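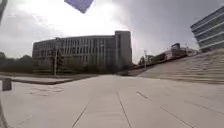
Praça de testes, lado da escadaria

Robô com rodas perde o rumo em praça aberta

Montei na oficina partilhada um robô de quatro rodas com controlador Kevell e motores Dogar. Dentro da oficina segue os pontos sem problema. Ao ar livre, em piso de lajes, desvia-se para a direita: 69 cm ao fim de 12 m. A odometria indica linha reta. Já troquei os encoders. Que mais devo verificar?
jusisix

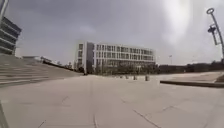
Cestetti, 31 de janeiro de 2023

Se a odometria indica reta e o desvio é sempre para o mesmo lado, mede o diâmetro efetivo das rodas com o robô carregado. Uma diferença de 2 mm entre lados chega para curvar a trajetória. Faz 5 passagens em cada sentido – o declive do pavimento separa-se assim do erro mecânico. Usa uma junta longa entre lajes como referência e marca o ponto de chegada com giz.
eixo_torto

Compra um GPS.
parafuso_m3

Discordo do GPS simples: entre edifícios o erro pode ser maior do que o desvio que queres corrigir. Funde a odometria com um giroscópio e calibra o offset com o robô parado.
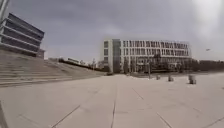

Se usares também a câmara para seguir as juntas, calibra primeiro a distorção da lente; com grande angular, as retas curvam junto às margens e o controlador corrige um erro inexistente. No Kevell, confirma ainda que o ganho integral não satura.
dogar_usado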